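# Where the Paper Goes

Every small office has a cabinet that people open only when they have to. At Bratero, a translation bureau on the second floor of a former shoe warehouse, it was a tall steel one beside the copier, and it held contracts, tax papers, warranty slips and the manual for a fax machine that left years ago.

The office decided in March to get rid of it. The plan was to keep only what the law or the accountant required, put that in closed file boxes, and put the boxes in something low enough that the top could be used as a work surface. The sorting took most of the summer. Seven recycling bins went out, and a shredding firm took the rest.

What was left fit in a surprisingly small space, and the next question was how to house it.

File boxes are a dull purchase, and most people make it badly. Cardboard ones are cheap and fine for a dry storeroom, but the corners go soft when a box is pulled out every week. Plastic holds up better. The label window is worth checking before you buy. A card that slides in behind a window can be changed in seconds, while a sticker stays for good and ends up under three more stickers. Bratero tried two makes, Evum and Gisler, and kept some of each.

Color helps, within limits. The office started with six colors and a chart on the wall explaining them. The chart was gone by September. Blue is for anything still open now, and dark blue is for closed years. New people learn it on their first morning. 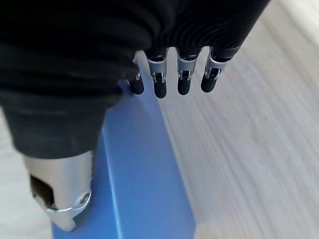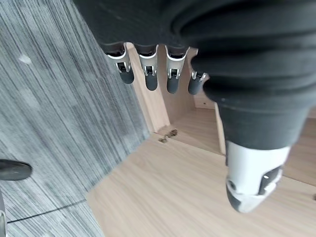
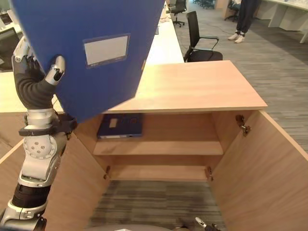

A low cabinet with doors costs more than open shelving, and for paper the doors are worth the money. They keep out dust and sunlight, which yellows card faster than you would expect. They also hide the boxes, so there is less pressure to make them match. The one thing to plan for is the swing. Measure with both doors open all the way and a person kneeling between them – if a chair has to be moved every time, papers will start to pile up on top.

Hinges deserve a look too. The concealed kind can be adjusted with a screwdriver when a door starts to sag, and on a cabinet full of paper one will sag sooner or later. Bratero looked at a Skulden model priced at $595 and at several used ones, and the measurements mattered more than the finish. Its widest box needs a shelf 62 centimeters across if it is going to lie flat next to anything else.

Flat or upright is a matter of taste. Upright boxes are quicker to pull, and you can read the spines from a standing position. Laid flat, a box won't let half-empty folders slump and curl, but stack more than 2 and the one you want is always on the bottom. The office settled on flat for closed years and upright for the rest.

Loading took one afternoon. The advice from everyone who has done it is to fill in the label cards last. Boxes get swapped around in the first hour, and a blank card is easier to deal with than a wrong one. Leave some shelf empty as well, enough for a year or so of new paper.

The last rule is a date. Anything that lands on top of the cabinet gets 90 days, and then it is either boxed or shredded. The first round came up on November 21, 2023. Most of the pile was takeout menus, along with one signed contract that had been missing since the summer. It went in a blue box.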